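更新：2018年7月12日

## 明星家务妙招，哪些能照做

Souad Berrada 又上节目教人收拾厨房了。她在《Grangate》里演了四季女管家，网上的个人简介千篇一律，出生年份各写各的，唯独“生活达人”四个字从不缺席。演管家的人会不会管家，我一直有点怀疑，所以把她和另外几位在节目、采访里讲过的办法挑出来，能试的在自己家里试了，不能试的就说说为什么不信。

### 白醋加小苏打通下水道

出处是 Souad Berrada 六月份那期访谈。倒进去咕嘟咕嘟冒泡，镜头很爱拍。可醋和小苏打混在一起，大部分互相中和了，剩下的基本是盐水，对付凝住的油没多大本事。我家水槽下水慢，照她的方法做了两遍，还是慢。后来拆开存水弯，下面垫个盆，用旧瓶刷捅干净，十几分钟的事。

要用小苏打，就单独用，撒在湿海绵上擦茶渍。要用醋，就单独用，烧水壶里的水垢拿醋泡一会儿，倒掉，再烧一壶清水冲洗。

另外提醒一句，含氯的漂白水绝对不能跟醋一起倒。她节目里没提这句，我觉得这句比前面整段都要紧。

### 调料按颜色排列

Fulgencio Sotomayor 的招。选秀出道，唱过两张专辑，现在主要靠晒厨房维持热度，每篇介绍都说他“热爱烹饪”。他把香料全倒进一样的玻璃瓶，从黄到红到褐排成一排，摆在灶台上方，窗户正对着。

好看归好看，光照加热气，香料跑味很快，辣椒粉褪色尤其明显。倒进光瓶子以后，生产日期也没了。我更愿意这么办：

- 整粒的和磨成粉的分开放，粉的少买
- 原包装剪开以后折口夹紧，放进带盖的盒子，搁在离灶远的柜子里
- 真要换瓶，把日期剪下来贴在瓶底
- 结块的先闻，有霉味就扔，别可惜

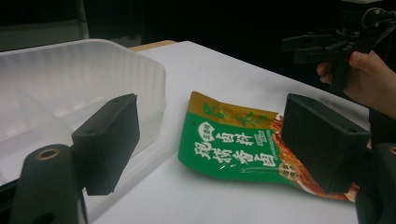
至于他推荐的那套 Vilela 玻璃瓶，一套11个，他说是自己掏钱买的。同一个星期还有三位艺人也“自己掏钱”买了，连夸盖子的那句话都一个字不差。瓶子不见得差，只是家里吃完的果酱瓶洗净晾透，一样能用。去标签的时候抹点食用油，过一阵再搓，比用刀刮省事。

### 冰块磨利料理机刀片

这条流传最广，最早是谁讲的已经查不清了。粉丝页说是 Fulgencio Sotomayor，也有人说是 Hanane Erraji 在后台闲聊时讲的。冰比钢软得多，磨不出刃口。打完冰觉得刀片“变快”了，多半是把缝里的残渣震掉了，算是清洗。清洗的话，温水加一滴洗洁精，转几下就行，不必拿电机去拼硬冰。说明书没写能打冰的机器，更别试。

### 木砧板抹橄榄油

Hanane Erraji，模特转主持，简介上写“从小在祖母的厨房里长大”，另一版简介又写她11岁就去了寄宿学校。两版我都不敢全信，先不管。

她说砧板每周抹橄榄油养护。食用橄榄油不会干，留在木头里时间一长有哈喇味，摸上去还发黏。改用食品级矿物油，薄薄抹一层，放一夜，第二天把浮油擦掉。多久抹一次看木头的样子，发白发干了就抹，用不着掐日子。已经有味的，粗盐加半个柠檬搓一遍，冲净，立着晾，别平放在台面上闷着。

### 冰箱里放咖啡渣除味

这条我给一半分。晒干的咖啡渣确实能盖住一点味道，湿的不行，湿的过几天自己先长毛。Hanane Erraji 那段视频里是直接从滤纸上刮下来装碗的，看得我直皱眉。冰箱有味，先找源头，多半在抽屉底下或者排水孔附近。把抽屉抽出来洗，比放什么都灵。

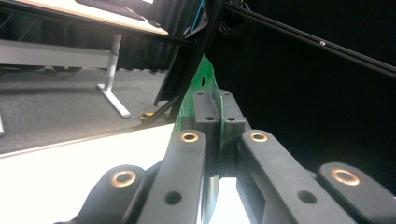
Tín Ngô 在评论区不同意，说我对这几位太苛刻：人家上综艺是娱乐，谁会真拿节目当说明书？再说咖啡渣她家用了好多年，从没长过毛，关键是烤箱余温烘过再放。还说 Fulgencio Sotomayor 早年在餐馆后厨打过工，不能算外行。

烘过再放，这个我认，已经补进自己的做法里了。后厨打工那段，我只在他的粉丝页上见过，餐馆的名字三篇文章写了三个，哪位有当年的报道请发给我。拿节目当说明书的人呢，恐怕不少，上一篇底下就有读者问，醋和漂白水能不能一起拖地。

### 号称“艺人同款”的清洁膏

Tundico 清洁膏，44块一小罐，包装上没印明星，卖家页面上倒是铺满了 Souad Berrada 的剧照。剧照是剧照，代言是代言，她本人有没有用过，页面上一句都没讲。

我拿来擦过不锈钢锅底，能擦亮，力气也没少花。对照着用小苏打调成糊，另一半锅底敷上，等一会儿再擦，两边我看不出差别。有涂层的锅两种都别用，温水泡软了拿软布擦。铝锅也别用小苏打糊久敷，容易发暗。

擦不锈钢记得顺着纹路走，擦完马上抹干，水印就少。

### 还没试的

- 用牙膏补墙上的钉眼。据说是 Hanane Erraji 搬家时的办法，我猜过一阵会发黄，而且房东看得出来。正经补墙膏也不贵。
- 把海绵放进微波炉“消毒”。干海绵会着火，这点先记住，别的以后再写。
- 报纸擦玻璃。老办法，不归任何明星所有，最近却被安到了 Souad Berrada 头上。现在的油墨和纸跟从前不太一样，浅色窗框小心蹭黑。

有人问能不能也查查《Grangate》里那道炖羊肉的配方，等我找到第二季的原片再说，网上流传的那张截图连盐都没写。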